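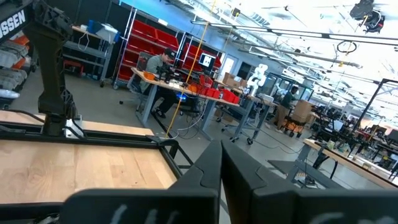 **How often should I oil a butcher block counter?**

Once a month for the first year, then whenever water stops beading on it. Use food-grade mineral oil. Olive oil goes rancid, and you will spend a week blaming the fridge.

A few more things I've learned from owning 8 feet of maple and very little patience:

- Wipe the oil on thick, go to bed, wipe off the extra in the morning. My sister-in-law Hrefna does it before breakfast and then has nowhere to put the toast.
- Onion smell: coarse salt and half a lemon. Scrub, rinse, dry. Garlic takes two rounds and some acceptance.
- Black rings come from wet cans and cast iron. Sand lightly with 220 grit, going with the grain, then oil the spot. It will look too pale for a while.
- New finish? Give it 72 hours before you set anything heavy on it. I gave mine an evening, and the slow cooker has left its signature.
- Oily rags go flat outside to dry, never balled up in the trash. They can catch fire all by themselves. I'm not being funny about this one.
- Knife scars are fine. Anybody who runs a finger over them and sighs can chop the carrots.

The sink edge needs oil twice as often as the rest. Mine gets it when I remember, usually in June.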